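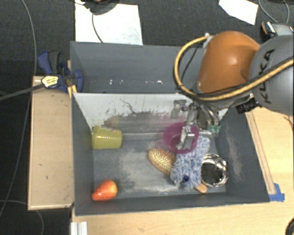 According to Benedikt Leitner, a bin for mixed things is only a slower kind of trash can, and he told us so at the first meeting of our project. He thought that a household should have one place for each object and no mixed bin at all. We did not agree with him, but his remark became the question of our report: when is an open bin for mixed household objects useful, and when does it only hide the things we own?

Report by Benedikt Brunner, course project "Order in Small Homes"
2018-03-17

## 1. What we wanted to know

Most of the students in my building live in one room with a small kitchen corner. They have few drawers. Small objects travel from the table to the window and from the window to the bed, and in the end they go into a bin or a bag. I wanted to compare three ways of keeping such objects:

- one open bin, without dividers
- the same bin with dividers of thick paper
- a shelf where every object has a marked place

## 2. The objects

The collection was made in February. I asked the households to give only things which they had picked up from a wrong place in the same week. In total we received 189 objects, and from these I used 30 for the comparison. The gray open bin was the starting point, because it has no lid and the hand can go in from any side.

The mixture in it is typical. A yellow plastic cup and a magenta one belong in the kitchen. The wooden hairbrush belongs near a mirror, and the fluffy duster with the cleaning supplies. The plastic strawberry is a toy or a decoration, I could not decide which, and in my table it stands under "other." For the round metal ring I had the same problem. I wrote only "ring, silver" and left the column for the room empty.

## 3. Method

Two households took part in the longer test, the Otero household and the Vaněk household. Each of them used every system for some days and wrote down when they looked for something and could not find it at once. I did not measure the time with a watch. In the first trial I had tried this, and people became nervous and searched faster than they normally do.

The dividers were cut from packing paper. They fell down often — in the Vaněk household they were repaired with tape on the second day.

## 4. Results

The open bin was the fastest for putting things away. Both households wrote this independently. For finding things it depended on the shape. Cups were easy, as they are large and have a strong color. The hairbrush was also found without trouble. Flat and small objects went to the bottom and stayed there.

A second problem was dirt. A bin without a lid collects dust, and the gray powder on the floor of ours sticks to soft things first of all. A duster can live with this, but a hairbrush or a drinking cup should not lie in it. I had not planned to write about cleaning, but I now think it matters more than the dividers.

The marked shelf worked well in the Otero household and badly in the other one, where the marks were ignored after a short time.

## 5. Discussion

Leitner's opinion was too strong, in my view. The mixed bin is a good station for one evening. It is a bad home for a cup. In both households the bin worked better when it was emptied before it was half full — the notes are clear on this point.

My sample is small, and both households knew my opinion before they started. For the next version I would choose people whom I do not know, and I would wash the bin between the tests.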